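Getting the Barasa cell back in shape

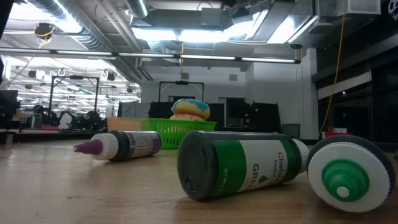 Food coloring bottles and the doughnut basket on the Barasa table.

I finally got a whole afternoon on the Barasa cell, and I loved every minute of it! We set it up in 2022 and the arms have 1243 hours on them now, so it was time for new gripper pads (4 of them, the soft Vamton ones). I torqued the base bolts, wiped down the table and redid the zero position on both arms – my favorite part, weirdly. Then a slow test run, 40 picks at quarter speed, listening for that click in the left wrist. Still there, but fainter. Next up is the wrist cable, once Jenditz ships me the right clips.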